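Hilis desk organiser and small bins
Reviewed by Sevim Soylu, 2022-09-30

I've had this lot since August and I'm still pleased every time I sit down! The organiser is the white one with the woven-look front, and the upright compartments are deep enough that rulers stand up in it without toppling the whole thing (mine lean a bit, I don't mind). Craft sticks go in the middle.
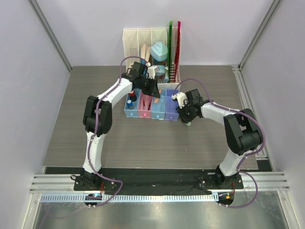
The little bins are my favourite part. I went for light blue, pink and lavender, and they're see-through enough that I can find a red pen without pulling all of them out. Lovely round knobs too, easy to grab.

One grumble: the woven pattern collects dust, so I go over it with an old paintbrush. I'd still buy it again, and I'm already eyeing up more bins for the shelf.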